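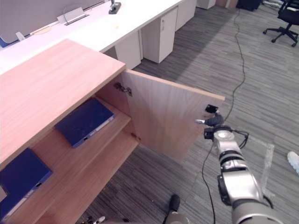 A binder on the upper shelf, door open.

How I Set Up a Small Database for a Growing Contact List

For a couple of years I kept every customer of our little repair business in one giant spreadsheet. Names, phone numbers, jobs, invoices, notes like "call after lunch" — all of it on one tab. It worked fine at 8 customers. At 200 it was a mess, and by the time we were getting close to 500 rows I was afraid to sort anything in case I scrambled a column.

So I moved the whole thing into a real database, and I'm going to walk you through how I did it. I used SQLite (it's free and the whole database lives in one file), but the steps are pretty much the same in any relational database you pick.

Step 1: Write down what you want to ask

Before you touch any software, grab a piece of paper and write the questions you want answered. Mine were things like:

Which jobs are still open?
Who hasn't paid yet?
What did we do for this customer last time?

I skipped this on my first try and ended up with a table full of stuff I never looked at (favorite contact method? why?) and no place at all for the payment date.

Step 2: Split your data into tables

Look at your spreadsheet and find the things that repeat. In mine, Jucélia Caldeira showed up eleven times, once for every job, and her address was spelled three different ways. A customer is one kind of thing and a job is another, so each gets its own table. I ended up with three: customers, jobs and payments.

Give every table an id column. Don't use the person's name for this! We had two customers called Osvaldo Paiva, father and son, at the same address, and I billed the wrong one twice.

Step 3: Create the tables

Open the SQLite command line and make your file:

sqlite3 nomar.db

(Nomar is the name of our shop. Call yours whatever you like.) Then type in:

PRAGMA foreign_keys = ON;

CREATE TABLE customers (
id INTEGER PRIMARY KEY,
name TEXT NOT NULL,
phone TEXT,
town TEXT
);

CREATE TABLE jobs (
id INTEGER PRIMARY KEY,
customer_id INTEGER NOT NULL REFERENCES customers(id),
description TEXT,
status TEXT DEFAULT 'open'
);

CREATE TABLE payments (
id INTEGER PRIMARY KEY,
job_id INTEGER NOT NULL REFERENCES jobs(id),
amount REAL,
paid_on TEXT
);

That first PRAGMA line matters a lot. SQLite doesn't normally check foreign keys unless you ask it to, and you have to ask again every time you connect. I missed that and had a handful of jobs pointing at customers that didn't exist.

One more thing: I used REAL for the amounts to keep it simple. If you're picky about pennies, store the amount as a whole number of cents. I switched over in April and wish I'd started that way.
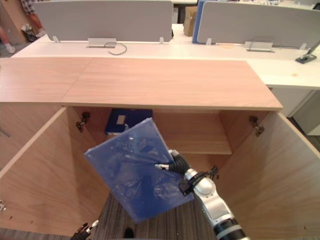
Relationships between tables were the part that scared me most, and they're really not that bad. The jobs table doesn't hold the customer's name or phone number. It only holds customer_id, which tells the database where to look. Think of a cabinet with a shelf across it and a dark blue binder standing near the left end. If I leave you a note saying "left end of the shelf," you don't need me to copy out the pages for you, you just go to the binder. Same deal with customer_id. And when a phone number changes, you fix it in one place and every job picks up the new one.

Step 4: Clean up and import

Save each part of the spreadsheet as its own CSV file. This was the slow bit for me, a whole evening plus most of a pot of coffee. Watch for extra spaces, towns spelled two ways (I had Stesville and Stessville) and dates in mixed formats. I turned all my dates into year-month-day so they'd sort properly.

Make sure the columns in the file are in the same order as the columns in the table, ids included. Then:

.mode csv
.import --skip 1 customers.csv customers

The skip part leaves out your header row. If you get an error saying the option isn't known, your SQLite is an older one, so just delete the header row from the file first. Do customers, then jobs, then payments, in that order, or the foreign keys will complain.

Step 5: Ask your questions

Now the fun part! Get out that piece of paper from step 1. Open jobs with the customer's name:

SELECT customers.name, jobs.description
FROM jobs
JOIN customers ON customers.id = jobs.customer_id
WHERE jobs.status = 'open';

The first time I ran this I got 175 open jobs, which gave me a fright. Most of them were finished ages ago and I'd never marked them closed in the spreadsheet — my fault, and a quick UPDATE sorted it out.

Step 6: Back it up

From the SQLite prompt, type:

.backup nomar_copy.db

Then copy that file to another computer or a USB stick. I do mine when I close up for the day. Try opening the copy now and then, too, and run one of your queries on it to check that your data is all there.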